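Clearing the checked table, one yellow box at a time

21 July 2020

I have been putting off the table next to the keyboard since we moved to the apartment on Ostapchuk Street. It was supposed to be a place to eat breakfast. Instead it got the pink-and-white checked tablecloth with the cartoons on it, and then everything small in the apartment ended up on top of the cartoons.

The plan was simple. I would take one cardboard box, set it on the table, and anything that did not belong there would go in. When the box was full I would close it and carry it to the hall closet. I have tried the other way, where you make piles first, and the piles are still there in September.

The boxes are bright yellow outside and plain brown inside. They came from Pumlow, a packing supply store two bus stops away that sells them flat. I bought four and paid too much for them. The cheaper ones from the Zitent warehouse are fine for books, but the bottoms sag if you lift them by the flaps, and I did not want to tape every one twice.

The first things I sorted were the tall narrow ones, which are a nuisance in any box. They fall over as soon as you move it. I put them along the walls and let the soft stuff hold them up. The mint-green piece with the cactus sticker was one I went back and forth on. I like the smiling pot. It can stay as long as it has a place to live, and for now that place is a box.

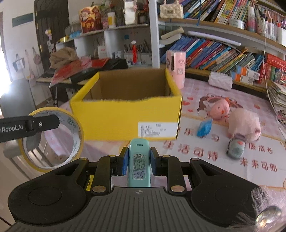 Mint green, cactus sticker, and the big roll of yellow tape.

The tape was the one purchase I don't regret. Yellow tape on a yellow box doesn't look like much, but I can tell my boxes from the ones my sister left here, which are all done in clear. It is a big roll and I expect it to outlast the project. I keep it on the table while I work and put it back in the kitchen drawer at night - otherwise it goes missing for a week.

Tall containers get their own rule. If there is something inside, it stays closed and travels upright. If there is nothing inside, it gets filled with small things before it takes up room in a box. The pink one with the animal face is big enough to be useful, so I will probably use it for pens and move the pens off the windowsill.

Soft toys were harder. I had meant to do them last, and then I started the next box with one anyway. A plush toy takes up a lot of space for something that weighs nothing. You can press it down, but it comes back up. What works for me is to lay it in early and fit the small things next to it. 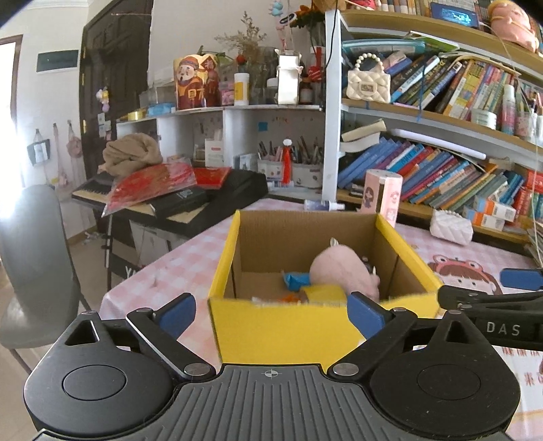
Pale pink plush in the box, handbag still waiting at the back.

The quilted handbag with the pearl strap will not go in a box. I have a hook for bags behind the bedroom door, and it can hang there with the others. The spray bottle goes under the sink.

The keyboard corner is a separate job. A red bag, a red envelope and a beige cloth have all landed on top of it, and I haven't played anything in weeks. I looked at a shelf from Ovex that would fit by the wall, but it costs 456 with delivery and I would rather see what is left after the boxes are done. It may turn out that I only need a basket.

I want to wash the tablecloth when the table is clear. The last time, I ran it on warm and the colors held up, but I will do it cold to be safe. Then I need to find two more chairs that go with the gray one.

Next is the hall closet, where these boxes are supposed to fit. I measured the bottom shelf this morning and it is 26 inches deep, so they should go in long side first.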